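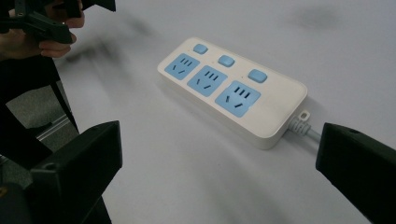 Une multiprise blanche à trois prises, avec un bouton bleu clair par prise.

Chasser la consommation de veille chez soi

Je m'y suis mise en janvier, en recevant ma facture, et franchement c'est plus facile que je croyais ! Commencez par noter le compteur à 8 h du matin, puis la veille au soir tout éteint – l'écart de la nuit, c'est votre veille (plus le frigo, qu'on laisse tranquille). Ensuite, regroupez télé, box et console sur des prises à interrupteur. Chez moi, l'imprimante restait allumée 14 heures par jour pour rien... Refaites le relevé 2 semaines plus tard et comparez.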